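Week 6 handout: Chores, continued

Last week we left Plernus folding towels at a pace that would shame a sloth. This week, trash. Please read the Khasawneh chapter before section, and bring the score sheet — the one with 53 rows, not the old one.

A task counts as a chore only if you'd rather somebody else did it. By that test, putting a bag in a wastebasket is a fine one. The bag is thin, it has no fixed shape, and every fold looks like an edge to a camera. A steel bolt is polite by comparison.

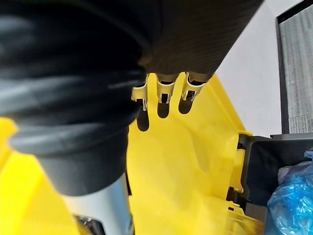
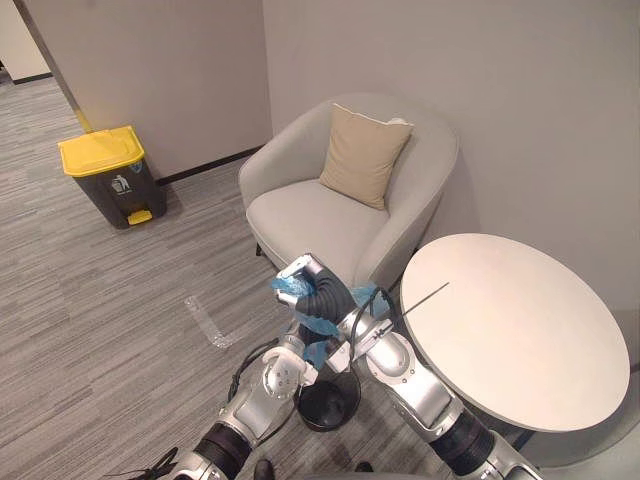

Leanne Parsons disagrees with me on most of this. Her note on the draft says that the bag is the easy part, that any gripper can pinch plastic, and that the trouble starts when the mouth has to be opened and kept open over a rim. She would grade the two steps apart.

Fine. For Problem 2, grade them apart. Assume 126 tries, a time limit for each, and a person who could do the job while on the phone. Say where you'd set the bar for "can do it," and whether you'd let the thing into your own kitchen.

Problem 3 is optional and involves a fitted sheet.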